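Kasholm site, room 44 — monthly safety walk-round
Print this page | E-mail this page

Date: 4/9/20
Checked by: Tươi Hà

1. Floor and walkways. Clear. No trailing leads across the doorway.
2. Lighting. Adequate at bench height.
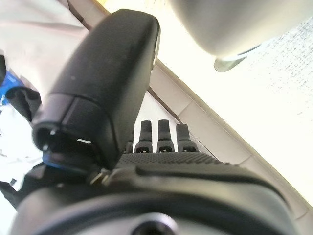

3. Extinguisher, tag 1514. Pin and seal in place. Bracket needs 2 new screws — ordered from Gunditz.
4. First aid box. Plasters almost used up. Refill before November.
5. Sockets. Test labels in date. One cover plate cracked, reported to Giang Thái.
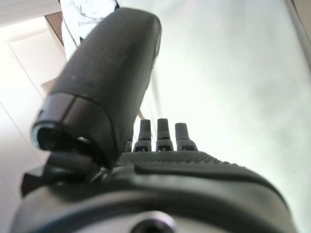
Bình Sầm asked whether the cracked plate should be taped over until the replacement arrives. Tape is not acceptable. Isolate the socket and label it.

6. Exit sign. Lit. Battery test not done, carry over.

Related items
Room 44: previous walk-round
Socket isolation: procedure
First aid box: contents list

This site uses cookies. Accept | Settings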